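Home > Articles > Field Robotics and Outreach
Print this article | E-mail this article
Filed under: Human-robot interaction, Public demonstrations

4.2 The open day at Dritov

We ran the demonstration at the Dritov site in October, with 335 visitors passing through between mid-morning and late afternoon. They came in groups of up to 32, and each group watched five simulated tasks on the big screen before anyone touched the controls. The mood was wonderful! People leaned in, called out guesses about the next move, and stayed well past their slot - one school group from Allmont had to be fetched by its bus driver.

Austra Zariņš led the talks and kept them short, around 2 minutes each, so most of the time went to questions. Visitors were most drawn to the counter setting (Figure 3), where the arm shares its workspace with everyday things, a basketball among them. Several told us they had never thought about how hard an ordinary counter is for a machine.
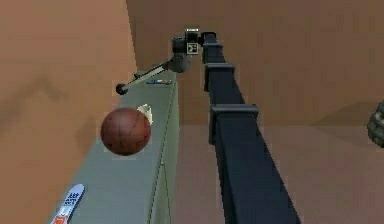 Figure 3. Simulated arm over the counter, with a tag on the gripper assembly.

Why let visitors pick the task order? It kept each group involved from the start, and the Flimmont team could see which tasks drew the most interest.

We use cookies to remember your reading preferences. Accept | Manage settings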